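3.2 Simulated shelf cell and gripper setup

The Semska cell is a simulated work cell with one arm, one two-finger gripper, and one fixed wooden shelving unit stocked with packaged groceries. It was built in the Plidetti simulator and serves as the reference cell for all runs reported in Section 4. This section covers how the gripper is mounted and zeroed, how the cameras are placed, and how the cell is kept in a known state between runs.

The gripper is a parallel-link model with an outer and an inner link on each side. Each link turns on a pin at either end. We kept the joint limits supplied with the model and changed only the damping on the inner links, which in early trials let the fingertips ring after a fast opening command. The hand camera is fixed to the wrist behind the palm housing, so that both fingertips stay in view over the full stroke.
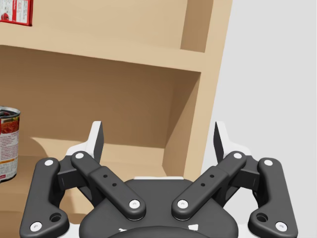 Zeroing is done at load time and repeated every 80 episodes. The fingers are driven to full opening, held for 500 simulation steps, and the left and right joint readings are compared. If the two sides disagree by more than the tolerance set in the cell file, the gripper is reloaded from its base description and the episode counter for that block is reset. Correcting the offset in software was tried first and dropped, as it hid a faulty pin constraint for most of a block.

A second camera stands off to the side of the arm. Its view is not passed to the policy. We use it to check clearance between the gripper body and the shelf boards, and to confirm that the approach direction matches the one logged.
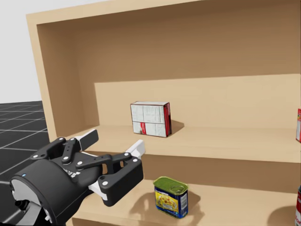

Figure 3. Side view of the Semska cell. The open gripper is in front of the shelving unit, with a box on the upper shelf and a rectangular can on the lower shelf.

Contact between the right fingertip and the front edge of a board was the most common setup fault. It came from an error in the shelf origin and not from the arm. The shelf pose is now read from a single entry in the cell file, and any edit to that entry forces a new clearance check at both shelf levels before episodes can be recorded.

Box-shaped items need a separate check on yaw. A small turn changes the width seen by the fingers, and the wider faces of some packages are close to the stroke limit. The check places the gripper short of the item, with the fingers open, and compares the item's yaw with the stored value. 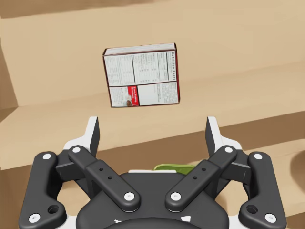
Section last revised: July

Items that fail the yaw check are put back at their stored pose and allowed to settle. Settling is capped at 1,000 steps. An item still moving at the cap is removed from the block and listed in the Ulier log together with its contact pairs. In practice, nearly all such cases were traced to collision meshes that overlapped the shelf surface at spawn, and rebuilding the mesh cleared the fault.

Lateral offset is checked on the lower level, where the side panel limits how far the wrist can travel. The arm is sent to a standoff pose at the left end of the compartment and the hand view is compared with a stored reference.

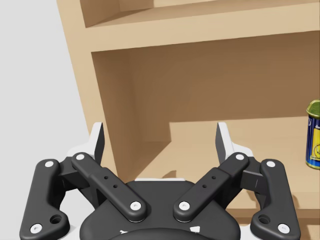

The comparison uses the board edges and the side panel only. Items are masked out, as their positions vary between episodes. A block is accepted when the edge error stays under the limit at every standoff pose. Full maintenance, consisting of zeroing, clearance, yaw, and lateral checks in that order, is run every 700 episodes and after any change to the cell file. The same schedule was applied to the Debnath cell, which differs only in shelf depth.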